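Chapter 6

Good Practice at the Demonstration Table

Most rules written for robots in the workplace concern machines that move under their own power. Fences, speed limits, and stop buttons are treated in the earlier chapters of this book. The present chapter deals with work that comes before a robot moves at all, when a person takes a gripper in hand and performs a task so that the task can be recorded and later learned by a machine. The work is quiet and slow. It is also governed, in most well-run facilities, by a written code of practice, and the student should be able to read such a code, apply it, and judge whether it has been followed.

The task used throughout the chapter is the handling of a power strip and its cord. It is a common household object with one stiff part and one flexible part, and it raises most of the questions that a code of practice must answer.

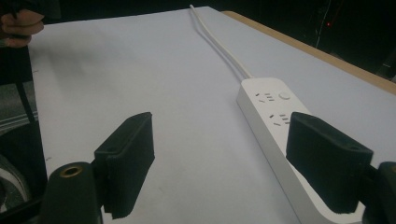

Chapter authors: Marjan Esfahani and Sławomir Czarnecka
Technical review: Farzad Arabzadeh
Text revised 1/29/25

6.1 Scope of a Code of Practice

A code of practice is a document adopted by an organization to state how a kind of work shall be done. It differs from a law, which is enforced by a public authority, and from a technical standard, which is normally prepared by a body outside the organization. A code may refer to both. Its own force comes from the agreement of the people who work under it and from the records they keep.

The code discussed in this chapter is the one in use at Rumitz, a contract recording facility that prepares demonstrations for makers of service robots. It was drafted by Roya Sharifi and adopted in November, after a trial period of 18 weeks. It contains 20 clauses, of which the student will need to know the first five in detail. Those clauses cover the work surface, the object, the starting position, the operator's hands, and the floor.

Two words in the code carry fixed meanings. "Shall" marks a requirement. "Should" marks a recommendation, from which an operator may depart if the reason is written in the session log. Students often read the two as equal in weight, and the review questions at the end of the chapter return to the difference.

6.2 The Work Surface and the Object

Clause 1 requires a plain, light surface under the object. The surface may be a board, a tabletop, or a sheet of paper laid over the table. Small marks are permitted. Folds, tears, and printed patterns are not, because a learning system may come to depend on them in place of the object itself.

Clause 2 applies to any object made to carry electric current. Such an object shall be disconnected from the supply before it is placed on the surface, and the operator shall confirm this by following the cord to its end by hand. The position of a switch is not accepted as confirmation. No plug shall be placed in an outlet of the object unless the task sheet calls for one.

Clause 3 concerns the starting position. The gripper shall begin with its fingers open and clear of the object, and the cord shall lie on the surface without loops or crossings. A cord that crosses itself may catch on a finger and pull the object out of place, and a demonstration spoiled in this manner is difficult to detect afterward from the numbers alone.

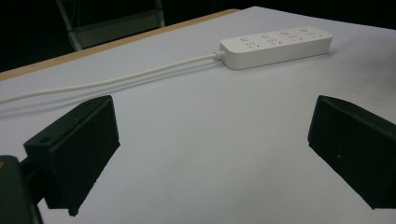 Figure 6.2 Fingers open, with the power strip and its cord beyond them on the table.

The student will notice that Clause 3 sets no exact distance between the fingers and the object. The first draft did so. Saeed Sadeghi, who supervised the trial period, reported that operators were spending more time measuring than working, and that the demonstrations they produced were too much alike to be useful. The final text asks for variety within limits. The object should be turned and moved between one demonstration and the next, and each new position should be one from which the task can be completed without strain.

6.3 The Operator's Hands

Clause 4 is the longest of the five. Where a task uses two grippers, one shall be held in each hand, and neither shall be set down until the demonstration has ended. An operator who needs a free hand shall stop, mark the demonstration as incomplete, and begin again. Bare fingers shall not touch the object during a demonstration, even to correct a small error.

Sleeves are permitted at any length. They should be close enough at the wrist that they do not pass between the jaws of the gripper. Any cable attached to a gripper shall be led away from the jaws, with enough slack for the full reach of the arm.

The clause also asks the operator to work at a steady pace. Speed is a frequent source of disagreement between facilities and their clients. Tukard, one of the firms that receives recordings from Rumitz, at first asked for the fastest motion an operator could manage. The request was withdrawn after a joint review found that hurried grasps were often made at the edge of the finger, where the hold is weakest.

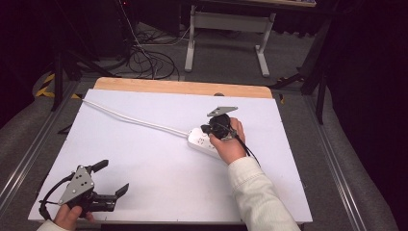

6.4 The Floor and the Surrounding Area

Clause 5 extends the code past the edge of the table. Stands, tripods, and rails shall be placed before the operator takes up position and shall not be moved during a demonstration. Cables on the floor should be kept out of the operator's path. Where a hazard is marked with tape, the tape shall remain in view of a person approaching the table.

Responsibility under Clause 5 rests with the session supervisor and may not be passed to the operator, whose attention is expected to be on the task. The supervisor signs the floor check at the start of each session and again after any break. Section 6.5 reproduces the form used for this purpose and explains how each entry is to be completed.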